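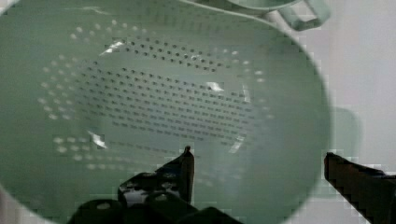

# Kitchen table arm: questions we get

This page covers the tabletop arm build at the Nirnham shared workshop. It was last updated on 3rd August. If your question isn't answered, leave a note in the build log and it will be added.

## The build

**What is the arm supposed to do?**

Pick up kitchen things and put them somewhere else. The task list has fruit into a bowl, a bottle onto and off a plate, and moving the colander by its rim or handle. Opening the toaster oven door is on the list for September.

**Did you build the arm yourselves?**

No. The arm was bought used. The finger mounts, the wrist camera bracket, the table and all of the control scripts were made here. The scripts live in a folder called Ruleck, and that has become the name for the whole setup.

**What does the wrist camera see?**

Mostly whatever is between the fingers, plus the fingertips themselves. At close range a colander can fill most of the view. We left both fingertips in view on purpose. It makes it much easier to judge how far the tips are from a rim or a handle.

**Why is there a second camera overhead?**

The wrist view is no use for finding things across the table. We plan the reach from the overhead view and use the wrist view for the last part of the move.

**How far apart do the fingers open?**

95 mm with the current mounts. The first set opened wider but flexed too much under load.

## The table and the objects

**Why toy food?**

It doesn't spoil, it doesn't roll as badly as the real thing, and it can be dropped. The soft pieces also forgive a grip that is too tight.

**Why is the colander giving you trouble?**

Two reasons. It's glossy, so the lights leave white spots on it that move when the camera moves. And the holes blur into short dashes at some angles, which throws off edge detection. Turning the shop lights down helped a little. Masking the base of the bowl and looking only for the rim helped more.

**Can I change the layout?**

Yes, but take an overhead photo first and put it in the log. A typical layout has the plate and banana at the back, the bowl and mug in front of the oven, and the colander over by the arm.
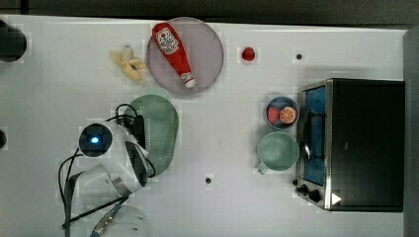
## Running it

**What do I check before powering up?**

1. Cables clear of the joints and not looped around anything on the table.
2. Nothing fragile inside the reach of the arm.
3. Speed limit set to 42 in the config file. Leave it there unless you have signed off on the fast profile.
4. Emergency stop within reach of your free hand.

**How many tries do you record per object?**

300 before we change anything. The banana stopped at 127 when a finger mount cracked, and that set still needs finishing.

**What are the fingers printed in?**

Bromum black filament, three walls. Other brands should work – we just have a lot of this one left over.

**Where are the print files?**

In the D'Souza folder on the workshop drive, under "fingers". Use version 4. Version 3 has the screw holes in the wrong place and is only kept for reference.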